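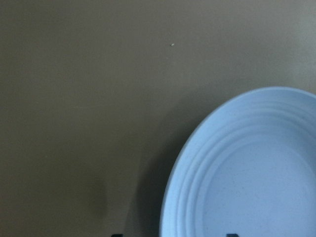
Sunday, late start. Most of the day went on the rim detector in Stetis, the piece that turns the wrist view into an edge curve for the grasp planner. It has been fitting one circle per plate and hopping between candidates, and with a rim like the one on the light blue plate, all those raised rings, I can see why it gets confused - every ridge is a perfectly decent arc! The shadow down the left side doesn't help either. I've switched to keeping only the outermost arc and throwing out anything inside it, which Ladi suggested ages ago (sorry, Ladi).

Replayed 689 saved frames through it this afternoon. The hops are down to 65, and a good many of those are dim ones I'd like Adaeze to look over with me when she has a minute.

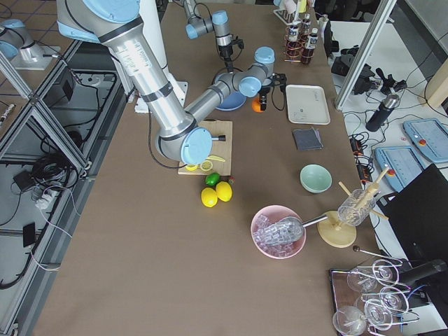
The cost is time, as usual. Over 2000 points per fit is too many for the loop, so I'll try thinning them before the fit and see what Arnel's timing script makes of it. Branch is pushed, settings are in the Kundell folder, and please don't merge yet.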